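Wiring a connector, a thread, because apparently this is my evening now.
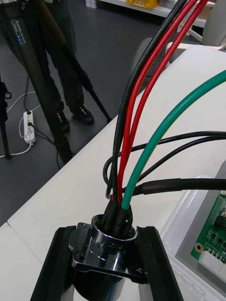

Photo: Tumstead Bench Notes

1/ Chrome housing, square black flange, and a bunch of heat-shrink in the mouth of it. Black, two reds and a fat green going up, thin black ones wandering off to the right because thin wires do as they please.

2/ The shell is far too shiny for its station in life. It reflects the whole room. It will spend its days bolted to a panel round the back of something where only spiders can admire it.

3/ Heat-shrink advice: put the sleeve on the wire BEFORE you solder. I have known this for years. I have a little box of joints that prove I've known this for years.

4/ Second advice: slide it well back from the joint while you work, or it shrinks halfway along the wire and stays there like a sock on a drainpipe.

5/ The red pair are the ones I label. Two reds side by side look very simple at six in the evening and much less so at eleven. Masking tape, biro, done.

6/ Someone at Drindow asked why I don't buy the lead ready made. I looked. Limsakul do one, 274 quid, delivery in December. I have a soldering iron and a bad attitude, so no.

7/ Thick cable hates being bent near the fitting. Give it a big lazy curve like the green one and leave it alone. Pull it tight to look neat and you'll be back in there with the iron.

8/ Those little flange screws, by the way. I bought a bag of 400 and I can currently find 4. The carpet has the others and isn't giving them up.

9/ Reply from my brother-in-law: "looks like a squid". Fine. It does look like a squid.

10/ Meter next, every wire end to end, then each one against its neighbours. Dull job – the kettle goes on first. More when I've found the other probe.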